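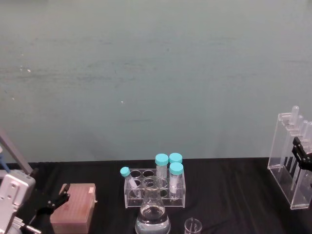

Section 7. Recording your first batch of episodes

By now both arms are homed and the head camera is showing up in Loneo. If either one isn't true yet, go back to Section 4, because nothing below will save you. I wrote these steps at the Skiltdale bench with lab glassware, so that's what I talk about, but they work the same for most tabletop tasks.

Before you record

1. Put the black cloth down and pull it mostly flat. Small wrinkles are fine. I leave a few in on purpose — the policy shouldn't fall apart over a fold in the fabric.

2. Set out your objects. For the tube task I use a clear rack with capped tubes, a pipette tip box, a flask, a beaker and the tall slotted holder on the right. Leave a clear stretch of cloth between the groups so the fingers have room to come down.

3. Check the head view. You want the tabletop, the near part of each gripper and the bottom of the wall. If the rack is hidden behind a gripper at the start pose, move the arm, not the rack.

4. Open a new session in Loneo and type the task name exactly as it appears on your task sheet. "Tube to holder" and "tube_to_holder" end up as two separate tasks, and merging them later is a pain (ask me how I know!).

Recording

5. Take hold of both leader handles and wait for the tone. Start moving after it stops.

6. Do the task at a calm, steady speed. If you fumble a tube and pick it up again, keep going. Recoveries are useful, so tag the episode "recovered" when you save.

7. Return both arms to the start pose and press the left pedal to save, or the right pedal to throw the take away.

8. Shift something before the next take. Turn the tip box a little, lean a tube, swap which holes are filled. I change the layout every 8 takes at the very least, and more often if I'm awake.

CAUTION: Clear plastic and glass are hard to judge through the camera. Come down on tubes from above and close the fingers slowly. Keep your own hands off the table while the handles are live.

CAUTION: Use plain water in anything that holds liquid. The grippers are not sealed.

Note: Our Garside set came to 1010 saved episodes, and the early ones were all so tidy that we had to go back in February and record messier layouts. Mix things up from day one.

Note: If the Sydorenko mount gets bumped, stop and rerun the camera check before you save anything else.

Section last revised 2 August 2024.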